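Packaging Waste Should Be Sorted on the Table

Most household advice on packaging begins at the bin. By that point the material is already mixed, and separating it again costs more time than opening the parcels did. I hold that sorting belongs at the point of unpacking, on a clear, flat surface.

The usual candidate is the side table, and the usual side table is occupied. A paper bag, a remote control and a cable take up space that cardboard needs, and a large box tends to live underneath.
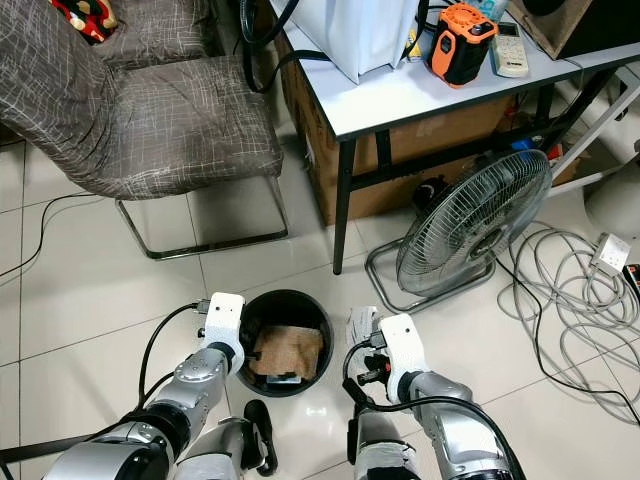

1. Mixed piles

Printed carton, plain corrugated board and paper scraps may share a stream in Clolville. Plastic inserts do not. When an insert rests on top of a carton, the two are usually carried off together.

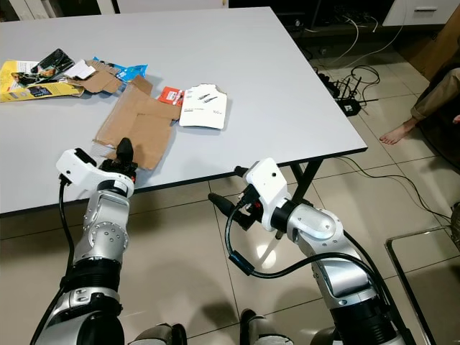 Page last changed: 2019-01-04

I kept a tally through November: 108 pieces of packaging, of which 43 combined paper and plastic. The large sheets gave no trouble. A flattened box is easy to identify even when its flaps stand up. Thin wrappers and labeled plastic packages need a second look, and a barcode sticker on an orange label says nothing about the material behind it.
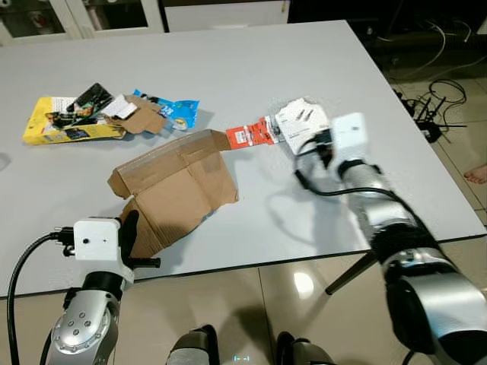

2. Flatten last

The Nirden leaflet says to flatten boxes first. I disagree. An open box can hold the scraps until the table is clear – flattened early, it becomes one more sheet to work around. The leaflet also allows six categories, and three would do for most homes.
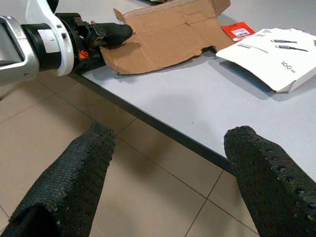
Cardboard at the table, November.

A separate container for each category is unnecessary. Paper goes in the open box, plastic in a bag, and doubtful items stay on the table until the end.

Comments (3)

mondis_user: Six categories is correct for apartment blocks. Houses have four.

tilegrout: Flatten first if you have stairs.

k378: Does tape count as plastic? The leaflet skips it.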